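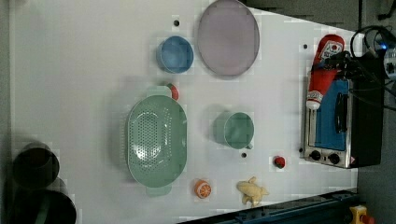 Notes for the afternoon session, play kitchen track. Speaker: Melahat Kırmızıgül. Allow 40 minutes, with questions held to the end.

Good afternoon. I am grateful to Huiling Fan for the introduction, and to Chenxi Ren for preparing the written summary that each of you received at the door.

My subject is the contents of the play kitchen and how they are stored. When the Dukton centers reviewed their shelves in October, staff listed more than 200 separate pieces of toy food and dishware. Much of it was rarely chosen by the children. (Pause. Ask who has carried out a similar review.)

We recommend a small working set: one plate, one bowl, one cup, a colander, an appliance with a door, and a few foods that differ clearly in shape and color. 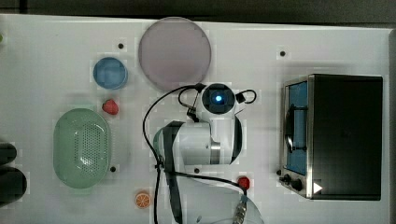 Slide 2. Dishes and play food on a white table, with the small toaster oven.

The plain surface is deliberate. Children sort more readily when the table has no pattern of its own - a point Haiyan Zou made in last year's session.

Soft foods deserve a word. Fabric pieces are quiet, light and kind to small hands, and familiar groceries invite conversation about meals at home. 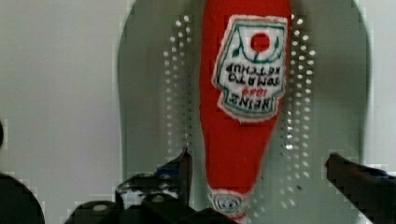
They also require more care than hard plastic. Our practice is to inspect the seams every 30 days and to withdraw any piece with an open stitch. Follow the maker's washing label in every case. (Refer to the Callari handout, page 2.)

Move to storage. Shallow, open trays at child height. Lids are kept for the stockroom.

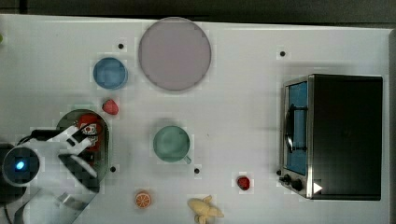 How often should the working set be changed?
Every four to six weeks is suitable for most groups, with two or three pieces exchanged at a time and the dishes left in place.

Thank Lok-yiu Lu. Remind attendees that feedback forms go in the tray by the door.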